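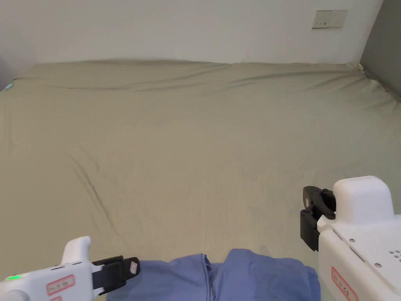 Ticket 324: left gripper jaws do not close fully on folded cloth

Site: Cumness, bedroom station
Unit: handheld gripper pair, left and right
Opened by: Joni Turunen
Assigned to: Oluwatosin Danladi
Status: monitoring

Reported
Left jaws stop short when picking up the near edge of a garment on the bed. Cloth slips out on lift. Right gripper normal on the same blue garment. Green light on the left body stays on throughout, no fault code in the log.

09:40 Danladi
Swapped hands. Fault follows the left unit, so operator grip is ruled out. Please send the jaw opening reading with the trigger fully squeezed, nothing between the fingers.

10:15 Turunen
Reads 2 mm. Right unit reads 0. Same result after power cycle.

10:30 Danladi
Check finger pad and pivots for lint. Do not loosen the finger screws yet.

11:05 Turunen
Lint packed behind the left lower finger at the pivot. Removed with tweezers and a dry brush. Reading now 1 mm. Pad on the upper finger is seated, no lifting at the edges.

11:20 Danladi
Remaining offset is calibration. Run zero routine from the Leinonen tool: trigger released, wait for prompt, squeeze and hold, release. Repeat if the two stored values differ by more than 13 counts.

11:50 Turunen
First pass differed by 40. Second pass within limit. Reading 0. Picked up and refolded the garment on the khaki sheet, no slips.

Action
Pivot brushing added to the start-of-shift check for both units. Ticket stays open until the end of July. If the offset returns, send the left unit to Ullbridge for a finger linkage replacement.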